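Home – Course Notes – Unit List – Glossary – Contact

6 August 2020
By Hernán Castaño

Unit 7. Handling loose grain at the bench: transfer, spillage, surfaces

7.1 Scope

These notes cover moving small quantities of dry grain between containers on a bench. Powders are treated in Unit 8. The practical uses long-grain white rice, 244 g per pair. The Kenura balance is to be zeroed before every weighing, with the pan empty and the draft cover closed.

7.2 Terms

Stray: a grain that has left the container and come to rest on a surface outside it.
Loss: the difference between mass out and mass in, in grams per 1,000 g transferred.
Carry-over: grain from an earlier batch found in a later one.

Strays and loss are recorded separately. A batch can show strays and no measurable loss, as a single grain is below the resolution of the balance. Students in June entered these as zero in both columns and had to repeat the table.

7.3 Surfaces

Grain behaves differently on wood and on molded plastic. On a flat wooden surface a dropped grain usually stops close to where it landed, though it may line up with the figure of the wood and be missed on a first look. A cut edge or opening in the wood is the place to check first. Grain collects along it, and fragments lie close to the lip.

Plastic trays have a sloped wall that returns grain to the floor of the tray. An embossed floor slows rolling. Scratches do not affect a weighing, but fine dust can settle in them – wipe along the scratch and then across it. White grain shows clearly against a strongly colored tray. Pale scuffs on the same tray can be mistaken for fragments at a glance, so inspect from two angles before entering a count.

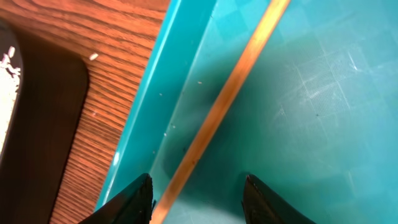

In the arrangement shown, one elongated white grain lies on the wood a short way from the dark opening, with the pile at the far left. It is entered as one stray. The scratches on the teal tray floor are not entered.

7.4 Procedure

1. Wipe the wood and the tray with a dry cloth. Do not use a damp one.
2. Set the tray flat against the working surface. Check for rocking.
3. Weigh the source batch and record it on the Halvorsen sheet, column A.
4. Transfer with the Venico scoop, level fill, no shaking.
5. Inspect the wood, then the edges, then the tray floor.
6. Enter strays in column C before picking them up.
7. Weigh the received batch, column B.

7.5 Worked entry

Mass out 244 g, mass in 243 g, strays on the wood 7. Loss is 1 g in 244 g, or 4.1 g per 1,000 g. Strays go in as a count and are not converted to mass.

Reading for the next session: Cimton manual, page 167, sections on scoop angle and fill height.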